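Section 4. Setting Up the Children's Activity Area

This section applies to all Citirthorpe branch libraries that have received the Zuccaro activity table and its storage cabinet. Read the whole section before unpacking. Two adults are required for steps 3 through 6.

4.1 Choosing a location

1. Select a level, carpeted spot within sight of the service desk. Do not place the table in front of an emergency exit, a heating vent or a return chute.

2. Measure the clear space on all sides. The table requires 68 inches of open floor along its long edge so that a wheelchair or stroller can turn.

3. Move the table into place by lifting it from the two end rails. Do not drag it. Dragging loosens the leg brackets and will mark the floor.

CAUTION: The table top is not attached to the frame at delivery. Keep hands clear of the gap between the top and the rails while lifting.

4.2 Assembling the cabinet

4. Stand the cabinet upright against a solid wall. The door hinges should be on the left as you face it.

5. Fasten the anti-tip strap to the wall using the long screws in bag 3. Pull firmly on the strap to test it. If the screw turns freely in the wall, remove it and use the hollow-wall anchor supplied in the same bag.

6. Insert the shelves. The deep shelf goes at the bottom and carries the base boards. The two shallow shelves hold the sorting trays.

7. Close both doors and check that the magnetic catches hold. Adjust the catch plates with a small screwdriver if the doors spring open.

Note: The cabinet is rated for a total load of 300 pounds. Books must not be stored in it.

4.3 Sorting the building sets

Each branch receives one large set of interlocking blocks and one set of base boards. Sets may contain several colors, and these may differ slightly between branches.

8. Place a base board on the table and check that it lies flat. Return any warped board to the Wemthorpe depot.

9. Press a few blocks onto the board and remove them again. A block that cannot be removed by hand should be taken out of use.

10. Sort the remaining blocks into the trays by color. Do not fill a tray above the molded line.

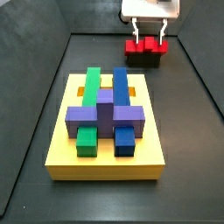 Figure 4-1. Interlocking blocks on a pale yellow base board.

Unfinished models may be left on the board during opening hours. At closing time, staff should take models apart and return all pieces to the trays unless a display has been agreed with the branch manager.

4.4 Cleaning

11. Wipe the table top and base boards at the end of each day with a damp cloth and mild soap. Dry them before closing the cabinet.

12. Wash the blocks once a month in a mesh bag, by hand, in lukewarm water. Spread them on a towel overnight. Do not use a dishwasher or a clothes dryer.

13. Record each wash on the card inside the left cabinet door.

CAUTION: Bleach and alcohol wipes will cloud the surface of the blocks. Use them only when instructed to do so after a reported illness, and rinse the pieces well afterward.

4.5 Inspection and replacement parts

Inspect the table, cabinet and blocks in February and again before the summer reading program begins. Look for cracked pieces, loose screws, worn strap stitching and splinters along the table edge. Any item that fails inspection must be removed from public use the same day.

Replacement screws, catches and trays are ordered on form 202. Write the branch name at the top of the form and give the part number exactly as it appears on the Iveretti parts list. Block orders are filled by the full bag only.

Questions about this section should be directed to Virgilio Dizon, Branch Equipment Office, extension 3687. Please have the serial number of the table at hand. It is stamped on the underside of the left end rail.

Continue to Section 5 for instructions on the reading corner and floor cushions.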